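Gamton Table Top, Pale Beige
Storberg range, item 715

Gamton calls this top "a surface for life." We've heard that before, so we'd put it more plainly: a light wooden top with a smooth, matte face, sold without legs. Price is $150, and the Blackwood frame is extra.

The maker's leaflet promises 1,000 wipe-downs with no change in finish. We haven't done 1,000 of anything. Seidu Agyeman in our Furkcombe shop has used one as a packing bench since January and says tape residue comes off with a damp cloth. Hot mugs he won't vouch for.

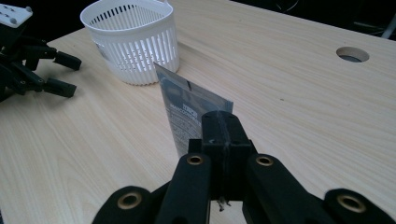
Gamton top in pale beige, with a dark packet standing on it. Grain varies.

Matte doesn't mean no shine at all. Under a strong light you'll get a soft sheen, so look at one in the shop if glare bothers you. Weight is 53 lb, and the box has no handles.

Returns accepted unused. Cut or drilled tops can't come back.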